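Grakard Rules for Hand-Held Gripper Work

The Grakard Rules are a set of good-practice rules for teaching by demonstration, in which a person carries out a task with a gripper in each hand so that a robot can later learn from the recording. They were drawn up at Stodberg, a small robotics workshop, and first shared in April as a single printed page. The current text was issued on 2024-01-21 and has 9 sections. It is a wonderfully readable document for a standard – most of it can be taken in over a cup of coffee!

Background

Before the rules, each operator at Stodberg had a personal way of working. Some started with the grippers resting on the table, others with them already in the air, and cables were left wherever they happened to fall. A review of 3016 recordings from the Panyasiri project found 955 that had to be set aside, most of them for faults in setup and very few for mistakes in the task itself. That finding shaped everything that followed. The rules put their effort into the minutes before recording begins, and this is still what makes them so useful.

Work area

Section 2 deals with the table. The surface should be plain, evenly lit and clear of anything the task does not call for. Both grippers must be able to reach every part of it without the operator leaning. Cables run from the tool back past the wrist and off the near side of the table, with enough slack for a full reach. 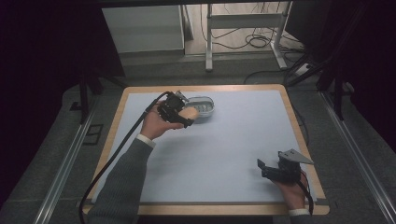 Sleeves get a paragraph of their own, which newcomers tend to find funny until they have lost a morning's work to one. Cuffs may be worn long, but they must stay behind the grip and never touch the jaws. The same section asks that a hand with no job to do at a given moment be held still, open and in view, and that it not be taken away to the operator's side.

Care of the fingers

Section 4 is the longest, and probably the best loved. Each gripper finger has a pad on its inner face, and the state of that pad affects how well the tool holds small or soft things. The rules call for a look at both pads before every session. Light creasing is allowed. A lifted edge is to be noted in the log, and a pad that slides when pushed with a thumb must be replaced. Stray fibers should be picked off by hand, never pulled at with the other gripper. 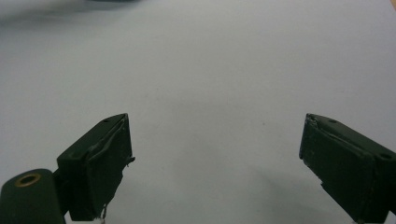
Gripper fingers held open over a pale surface, with wear visible on the covered inner faces.

The log itself is simple. Operators write down the tool, the side and what they saw, in everyday words. Bindemar, a second workshop that took up the rules early, added a three-step scale for wear – fine, watch, replace – and this was later copied into the main text.

Start and end positions

Section 6 says that a recording begins and ends with the fingers apart and nothing between them. The pause at each end should last long enough to say the task's name aloud. It sounds fussy, but it gives everyone who handles the recording later a clean place to cut.
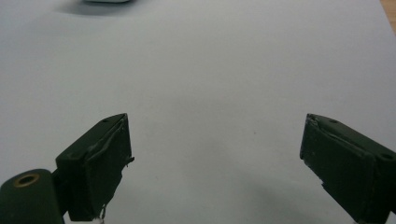
Where a sheet of paper is used as the working surface, it must lie flat and be changed when it tears or wrinkles. Small specks are accepted. The sheet may stop short of the table edge, provided the task stays on the paper throughout.

Reception

Operators have generally liked the rules, especially the short sentences and the lack of special terms. The main complaint concerns the log, which some teams find slow when sessions are brief. Bindemar allows one entry to cover a whole session if no pad has been changed, while Stodberg still asks for a fresh entry each time the tool is picked up.

See also

Panyasiri project
Teaching by demonstration
Gripper pad wear scale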